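Four Minutes to Change a Mind

January 29, 2022

The motion went up on the whiteboard at ten past nine, and by a quarter past the hallway outside the Prarna College lecture hall was full of students talking to walls. They weren't upset. They were rehearsing. "This house would make personal finance a required course," it read, and every team had one hour to work out what it thought before being told which side it had to argue.

I had never been to a college economics debate before this month, and I'd pictured something stiff, with a lot of throat clearing. What I got was the best Saturday-morning feeling in the middle of January, with cold coffee, borrowed blazers and a room that gasped out loud at a good point about compound interest!

The Reremier Cup is run by the business and economics students of Prarna and its neighbor across the river, Mendonça College. Teams have 2 speakers each. Every speech lasts 4 minutes, and the bell at the end is merciless. A first-year from Mendonça got as far as "and the single most important reason is" before it rang. She sat down laughing, and her partner opened the next speech by finishing the sentence for her.

The opening rounds were scrappy in the way I like. Someone mixed up a deficit and a debt and was corrected from the floor. Someone else built a whole case on his grandmother's habit of keeping rent money in labeled envelopes, and it worked beautifully – the judges were still bringing it up at lunch. His opponents had charts in their folders and never got around to using them.

By the semifinals the motions had turned to local matters. Grimada, the town the two colleges share, has spent the winter arguing over bus fares, and the students took it up with real heat. Should rides be free for anyone under twenty? One team put the yearly cost of a student pass next to a month of part-time wages. The other asked who would pay for the late buses, the ones that run nearly empty and matter most to the people on them. I changed my mind twice in half an hour.

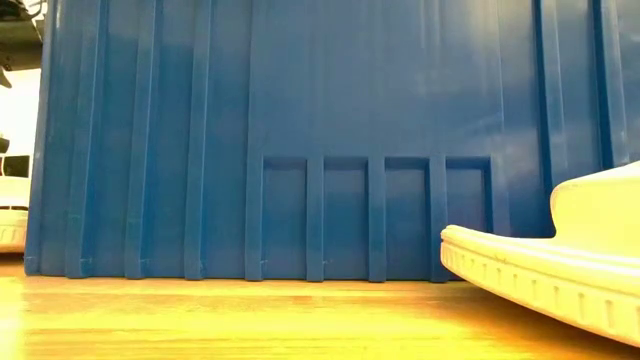 The final filled the big hall, with people sitting on the steps. Prize money this year came to $3,000, all of it for books and fees, and you could feel it in the first speech, which went by at a gallop. Then the second speaker for Mendonça slowed right down, put her notes on the lectern and talked to the back row. Her subject was whether towns should borrow to fix their schools. She talked about leaking roofs and interest rates as if they belonged in the same conversation, and for those few minutes they did.

Mendonça took it on a split decision. Prarna's team came over to shake hands and then went straight back to arguing, something about bond terms, all the way down the stairs and out into the parking lot.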